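18 June 2022

Quick one, lunch is in 10 minutes. Spent the morning tidying the upstairs bit at Fernine — desk, chair, the lot. Glasses still need to go down to the kitchen. Napkins too, I fold the beige ones thick so they don't blow off over the railing. Teh mesh chair stays up here for now.

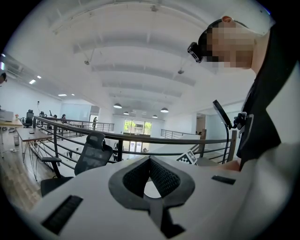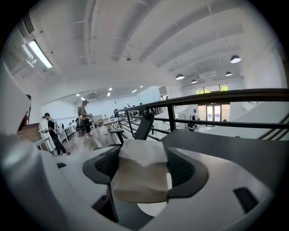

Lizeth Giraldo wrote back that paper napkins never stay folded anyway and I should get cloth ones like we had in May. Maybe. 70 left in the pack tho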